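5. Comparing finger pads on the Stelau hand gripper

Do this section after camera calibration (section 4). If the wrist camera mount has been touched since, go back and do 4 again. Takes a while, no shortcuts.

You need:
Stelau hand unit, charged
Pad set A (smooth) and pad set B (ribbed), both blue
Hex key from the Giltow kit
Log sheet, or the shared one if Arnar has fixed it

5.1 Fitting the pads

1. Power off. Hold the trigger half closed.
2. Slide old pad out from the tip end. Dont pull from the side, it tears the backing.
3. Press new pad in until flush. Same set on both fingers, never mixed.
4. Check the four bolt heads on the finger plates. Finger tight then a quarter turn. No more.

CAUTION: overtightened bolts splay the plates and the jaws close skew. Unnur Brøndum has the spares, ask before you strip one.

5.2 Dry run over the surface

5. Power on, wait for steady light.
6. Lower the open jaws until both pads touch the bedding. Cloth should show in the gap between them. Hold, then lift straight up.
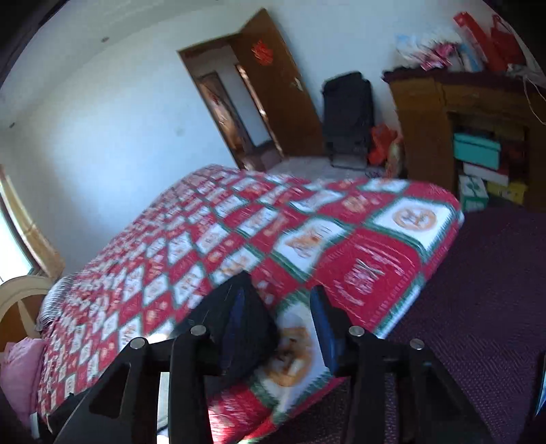

7. Repeat at the next spot. If one pad lands before the other, re-seat it (step 3) and start the set again.
8. Save as "dry". Not "test", we have far too many called test.

Note: patterned bedding is fine and better than plain. The tracker wants corners to hold on to. Plain white sheets lost it twice in the Staravham runs.

5.3 Garment lifts

9. Drop the garment on the bed in a heap. No smoothing.
10. Close on a fold, lift, count to 2, release.
11. Do the full set with A, then swap and do it with B. Same garment, same operator.
12. Grip setting stays at 200 for both. Anything over 259 trips the current limit and you get error 393. Clear it by powering off, not with the reset button (the reset wipes the log). 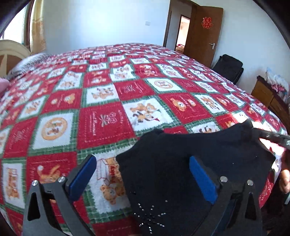
Pad choice matters most on knits, so score those separately from woven stuff. A smooth pad can slide on a loose knit and a ribbed one can snag it, write down which. Trim makes it harder again. With a black knit like this one, silver studs in a starburst and a riveted strap, note whether the pads closed on bare fabric or on metal. Otherwise the scores for A and B mean nothing side by side.

CAUTION: stop if a pad catches on trim. Open the jaws fully, free it by hand. Do not tug.

5.4 After

13. Wipe pads, dry cloth only.
14. Copy logs off before charging.
15. Send A and B scores to Aksel Lund with the firmware verison. Worn pads go back to Þorgeirsson in the padded bag, label which finger.

Arm-mounted version of this test: section 7.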